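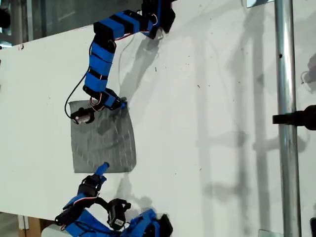
A square of gray cloth with a fine white stripe, laid flat on a white tabletop.

Niderbridge linen library opens a folding table for borrowers

Last updated: 4:40 p.m.

NIDERBRIDGE – The linen library on Quinlan Street has set aside a table where borrowers can fold and check cloth napkins, towels and tablecloths before handing them back. The table opened to the public in May and is free to use during regular hours.

The library lends table linen for weddings, school dinners, funerals and other gatherings. Borrowers take the cloths home, wash them and bring them back within 9 days. Until this spring, most of the folding was done by staff in the back room after closing.

"We were getting bags of clean laundry that had been stuffed in while it was still warm," said Signe Thygesen, who manages the library. "The cloth was fine, but every piece had to be shaken out, pressed and folded again before it could go on the shelf."

Thygesen said the library now lends 235 sets in a busy month, up from 200 at the same point last year. A set is either eight napkins or one tablecloth with four napkins. Small square cloths are borrowed most often, and they are also the ones most likely to come back creased.

The method taught at the table is a plain quarter fold. The cloth is laid out square, smoothed from the middle toward the edges and folded in half with the corners matched. It is then turned and folded in half again. Striped cloths are folded along the stripe first, so that the lines stay straight and the cloths sit evenly in a stack.

Ditte Laxdal, who repairs the library's linen, asked for a white tabletop when the plans were drawn up. Pulled threads and thin spots show up more easily against it, she said, and so do stains that have been missed in the wash.

"Gray is the hard one," Laxdal said. "You can have a grease mark in the middle of a gray napkin and not see it until it is flat in good light."

A white surface also shows every speck of dust and lint, and users are asked to wipe it down with the damp cloth kept on the hook by the door. Laxdal said dark lint is the usual complaint, especially from people who wash their table linen along with their socks.

Cloths with damage go into a separate basket with a paper tag saying where the fault is. There is no charge for ordinary wear. Burns, paint and large tears are still billed at the rates posted at the front desk.

Haziq Yeoh, who runs a supper club in the Ponby neighborhood, borrows napkins twice a month. He said the folding adds a few minutes to his return trip but has cut the wait at the counter.

"I used to stand there while someone went through the whole bag," Yeoh said. "Now I put down a stack, they look at the edges and I'm out."

Not every borrower is pleased. Poul Bergmann, who books linen for a choir's annual lunch, said he had 58 napkins to return after the last one and did not expect to be doing the folding himself. He would like large orders to be exempt.

Thygesen said folding at the table is optional and will remain so. Anyone who prefers to leave a bag can still do that, as long as the cloths are clean and fully dry. Returns of more than five sets should be booked ahead by phone so that the counter is not tied up.

The library is also planning a short evening class on ironing and storing table linen. It will be led by Grímur Thoroddsen, a retired hotel laundry supervisor from Nurkport, who will cover how to square up a cloth that has been pulled out of shape in the wash. He recommends doing it while the fabric is slightly damp, by tugging gently from opposite corners and letting it dry flat.

Thoroddsen said many people at home iron creases in without noticing.

"They start at a corner and push the wrinkle ahead of the iron," he said. "Start in the middle and work out. And let it cool before you pick it up."

The class is limited by the size of the room, and sign-up is at the front desk. Participants should bring one cloth of their own – a napkin or a tea towel will do.

The linen library is open from 10 a.m. to 6 p.m. The folding table closes half an hour earlier for cleaning.

Get local stories in your inbox. Sign up for our free morning newsletter. You can unsubscribe at any time.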